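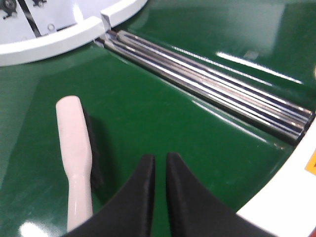

Pre-Show Venue Checklist, with Comments

Venue: Diltton Music Hall
Act: Flollitell, full band
Checked: 23 August 2025, before load-in
Listed capacity: 448

1. Exits and aisles
Result: Pass, second try
Both side exits open from inside. The one at stage left had merch boxes stacked against it at the first walk. I was told they would be moved "before doors." I waited until they were moved.

2. Capacity
Result: Pass with comment
The posted number is 448, and the promoter says ticket sales stop there. The guest list does not seem to be part of that math. I asked for one combined total at the door and was promised one. See item 9.

3. Stage deck and risers
Result: Fail, then fixed
The drum riser rocked when I stepped on the back corner. The house called this normal. It took a new leg clamp and it stopped being normal. White tape added to the front edge and the stairs.

4. Overhead rigging
Result: Pass with comment
Safety cables on all 16 front lights. The inspection tag is from March, and the handwriting on it matches the handwriting on the tag next to it, down to the smudge. I would like to see the paperwork that goes with it.

5. Stage power
Result: Fail
One of the 8 floor outlets on the stage has a cracked cover. Taped off, not in use tonight. The keyboard player wants it back. Not until it's replaced.

6. Cables
Result: Pass
Ramps over the main run to the mix position. Nothing loose across the wheelchair aisle.

7. Sound levels
Result: Open
The Ververidis limiter in the rack is said to hold the room under the house limit. It was switched to bypass when I found it. Turned on, settings not checked. Earplugs are at the bar — 80 pairs, free, behind the register where no customer will ever see them. Asked for a sign.

8. Haze and effects
Result: Not approved
The Flollitell rider asks for haze "as needed." Needed by whom? The alarm company had not been called. No haze tonight unless I get that call confirmed in writing.

9. Door staff and radios
Result: Open
Radios work in the hall and the lobby, and go dead in the stairwell to the dressing rooms. Kistow is supplying the door crew and says they know the building. Combined count not yet received.

10. First aid
Result: Pass
Kit sealed and in date. Defibrillator shows a green light.

Recheck items 7 and 9 at doors. Item 5 stays taped off until the cover is replaced — a promise over the phone does not close it.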